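Bimanual folding: both arms hold the seat, wrist cam sees mostly robot

Motion Planning and Control > Dual arm

ghuaman
Evening all. I've been putting off posting this because I keep thinking I'm one config change away from fixing it, and I've now been one config change away since January.

Setup is two arms, a hand-style gripper on each, one head camera and a small camera at the wrist. The task is wheelchair handling in a mocked-up ward corner: get hold of the seat, fold or unfold it, let go without dragging the whole chair across the floor. Planner is Varoder with our own closed-chain layer bolted on top (Gilberto Huamán in the commit log, so you know who to blame). Perception is a Kusurari segmentation model that I fine-tuned myself and am rather fond of.

Two things are going wrong and I can't work out if they're the same thing.

First, once both grippers are closed on the seat, the planner treats the chair as a rigid body. It isn't one! It's a folding frame with a bit of fabric in the middle. So the planner picks a lovely smooth path for the pair of arms, the chair folds a bit more or a bit less than expected, and the wrist torques climb until the safety monitor stops everything. Out of 39 runs I've had 18 stop that way.

Second, the self-filter. The wrist view is nearly all robot when the arms come close together, and the filter either leaves bits of arm in the cloud (so we get phantom obstacles right by the fingers) or takes such a generous bite that real chair goes missing too.

Wrist view first, then the head view:

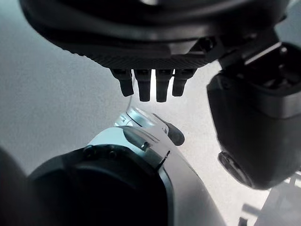
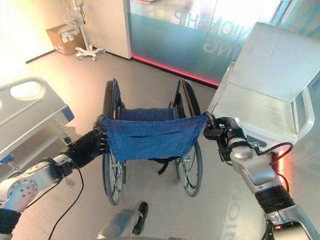
My current plan is to swap the rigid attachment for a one-joint model of the chair, fold angle as the only unknown, and estimate that angle from the distance between the two wrists. For the self-filter I've no plan at all, I've just been fiddling with the padding. At the moment it's 20 mm everywhere, and I know that's daft.

Has anybody done closed-chain planning on something that folds? Do I need to plan through the hinge properly or can I cheat with compliance?

torquewrench_tam
Cheat with compliance. Every time. Make one arm the leader and run it in position control, put the other in impedance mode with low stiffness along the line between the grippers, and let the chair decide how far apart they should be. We did more or less this with folding crates and the planner never knew the crates had hinges.

Don't go soft in all directions though or the follower will sag.

heikki_k
I'll disagree with Tam, politely. Crates have a hinge that moves freely and then stops. A wheelchair frame has a good deal of friction in it, and seat fabric does nothing at all until it goes tight and then it does everything at once. With a soft follower you'll get a long stretch of nothing and then a jump, and your torque monitor will trip on the jump instead of on the climb. Same number of stops, harder logs to read.

The one-joint model is the right idea in my view. But I wouldn't trust wrist distance to give you the angle, not on its own. Any slip in the grasp goes straight into it and looks exactly like folding. Can you get the wheels out of the head camera? Big round things with known size, they ought to give you a decent angle between the two planes.

-- Heikki Kinnunen

ghuaman
Ooh, wheels. I'd been masking those OUT, because the spokes make the depth go to porridge. I suppose I only need the tyre though, I could fit an ellipse in the colour image and ignore depth completely.

Tam, I did try a soft follower early on, and Heikki's description of nothing-nothing-JUMP is painfully familiar. But I was soft in every direction, so perhaps I never gave it a fair go.

torquewrench_tam
You were soft in every direction, so no, you didn't. Fair point about the fabric all the same, crates haven't got any. I'd still want some give in there even with a perfect model. You're not going to estimate that angle well enough to run two stiff arms against each other, I don't care how nice your ellipses are.

heikki_k
On that we agree. Model for the plan, compliance for the leftover error. I was only objecting to compliance doing the whole job.

pellworm
Coming in on the self-filter because that one cost me a whole spring. Set your padding per link. The forearm can have loads, the fingers want next to none. And check your timestamps before you touch any of it! Ours looked like a padding problem for weeks and it was the joint states arriving 32 ms behind the images. With the arms still, the mask fitted like a glove. As soon as they moved it trailed along behind. Easy test: record the same pose standing still and passing through at speed, and compare the masks.

Also, does your filter for the wrist camera know about the OTHER arm? The Arango one only removes the links of the arm the camera is mounted on unless you hand it the full robot description. It won't warn you.

ghuaman
...it's the Arango one. And I've just looked, and it's been loading the single-arm description this whole time. I've been padding links to get rid of an arm it didn't know existed. I'm going to go and make a cup of tea.

ronuvmont_dev
Maintainer of the Ronuvmont bridge here, so biased. Pellworm's right about the timestamps, and if you're on our bridge there's a setting called stamp_at_source that is off by default. Turn it on. I'd like to make it the default but it breaks some older drivers and people shout at me.

Cables are worth a mention too. They aren't in anyone's robot description, so a loose loop near the wrist won't get filtered however good your timing is. We run a second mask, learned from views of the arms with no object about, and subtract that as well.

pellworm
Not keen on a learned mask for that, personally. Ours happily ate a black strap off the object because it thought it was cable. I'd sooner tie the cables down and accept a few stray points.

ronuvmont_dev
Depends what you're handling, I suppose. Ours were mostly pale boxes.

ghuaman
Back, with tea. Full description is loading now, padding is per link, and stamp_at_source is on. Standing still, the mask looks a lot better already -- haven't tried it moving yet. I'm leaving the learned mask alone for the time being, as there's a strap under the seat and I can see precisely how that would go.

Next job is the tyre ellipse, and then I'll put a bit of softness along the wrist-to-wrist line only, as Tam says. Heikki, did you fit both wheels separately or tie them together through the frame? I've got one of them going behind the seat for part of the motion and I'd rather not lose the angle every time it does.

heikki_k
Tied together, one shared angle, and weight each wheel by how much of the rim you can see. When one is mostly hidden, hold the last estimate and let the wrist distance carry you for a moment. It's good enough over a short gap. I'll dig out the cost function and post it tomorrow, it's in a notebook at work.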